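Week 4 notes, buying and budgeting for a handling cell

Okay, so last time we got as far as the wish list, and I promised we'd put money on it! I'm sticking with the paper cup job all term (Nawal Saber's group asked for something harder, your turn will come). 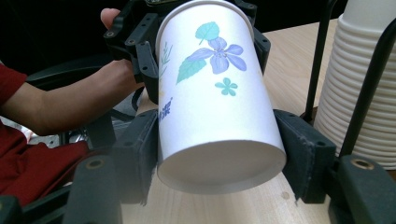

## Start with the fingers

Everyone prices the arm first. Please don't. Price what touches the product, and budget for replacements, as finger pads wear. My line for spares this year is $417, and I'd fight for it. 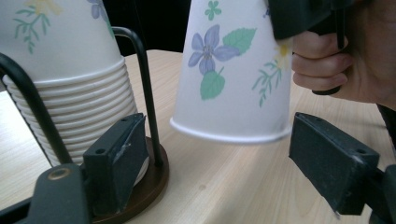

Consumables go on their own line, and students forget them every single time. Cups get crushed in testing, so order plenty, and pick one size and stay with it. A wire holder like the one keeping that stack of cups upright belongs on the list too (cheap, easy to leave out). Put down 11 weeks of lead time for anything from Leemans, then ask Rikadley for a second quote.

## For next time

- One-page budget, with spares and consumables separate
- Two quotes for the gripper
- Read Rianne Vermeulen's notes on leasing, first half only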